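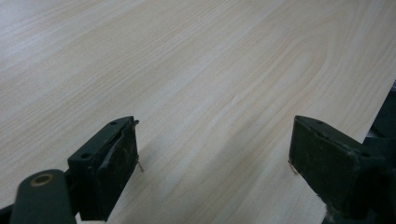 Mesa clara, promessas escuras: galeria de uma arrumação de casa de banho

Comprei a ideia com o pé atrás e continuo com ele atrás. O método Urnorano, que a Margit Barta me recomendou três vezes no mesmo jantar, garante que qualquer casa de banho fica resolvida em 14 passos, a começar por tirar tudo dos armários e pôr tudo em cima de uma mesa. O folheto custa 399 coroas na papelaria Brurkdale e traz 60 páginas, boa parte delas com citações motivadoras e margens generosas. Li-o inteiro. Podia ter lido metade.

A parte que me interessava era a do suporte para a escova de dentes. O resto (toalhas, frascos, a gaveta dos medicamentos fora de prazo) é igual em todas as casas e não merece galeria.

1. O tampo

Veio claro, com o desenho dos veios bem marcado, uns arcos compridos que se vão abrindo. Bonito é, admito. Se é madeira a sério ou uma boa imitação, não sei dizer, e o vendedor também não quis comprometer-se. O folheto insiste numa superfície «neutra e serena» para separar as coisas. Uma toalha velha por cima da máquina de lavar fazia o mesmo serviço, na minha opinião, mas o Masaru Wada, que já seguiu o método duas vezes (duas!, o que devia dizer alguma coisa sobre o método), jura que o tampo claro ajuda a ver a sujidade. Isso concedo. Pasta de dentes seca é que não se vê em lado nenhum até lhe pormos o cotovelo em cima.

2. A escova e a caixa

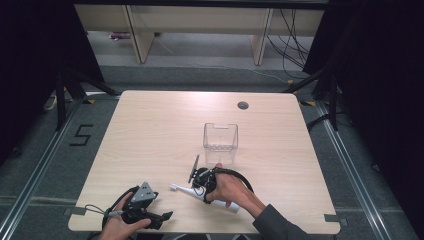
Escova elétrica branca deitada na mesa, caixinha transparente mais atrás.

A caixa é o objeto central do passo 9, «dar morada a cada coisa». Plástico transparente, pequena, aberta, com um recorte na borda do lado de trás. Segundo o folheto, a transparência obriga-nos a ser arrumados. Segundo a minha experiência, a transparência mostra o calcário mais depressa. Uma escova elétrica pousada numa caixa escorre água para o fundo, e ao fim de uma semana há ali uma poça branca que ninguém quer limpar. Um copo tem o mesmo defeito e já o tínhamos em casa.

A Emiko Miyazaki escreveu-me a defender a caixa. Diz que basta passá-la por água de dois em dois dias. Pois, mas se eu fosse pessoa de passar caixas por água de dois em dois dias não andava a comprar folhetos de arrumação.

3. De pé ou deitada

Aqui o método e eu separamo-nos de vez. O passo 10 manda guardar tudo deitado, «em repouso», e eu não vejo que descanso possa precisar uma escova de dentes. De pé ocupa menos prateleira e a água tem para onde descer.

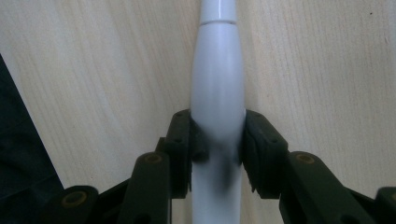
A prateleira Lerner que temos por cima do lavatório é estreita, e deitada a escova fica com a ponta de fora, à espera do primeiro distraído. O folheto resolve o assunto sugerindo uma prateleira maior. É uma constante do género: a arrumação acaba sempre numa compra.

Também não me convence a regra de separar os objetos por cor. Plástico branco é o que mais há numa casa de banho. Fiz a experiência e fiquei com um monte branco enorme e, ao lado, um pente.

Balanço provisório: mantenho a mesa, a caixa fica para os elásticos do cabelo e a escova vai para onde sempre esteve. Volto a este assunto em setembro, se ainda houver alguma coisa no sítio. Quem quiser o folheto, empresto, está como novo da página 30 em diante.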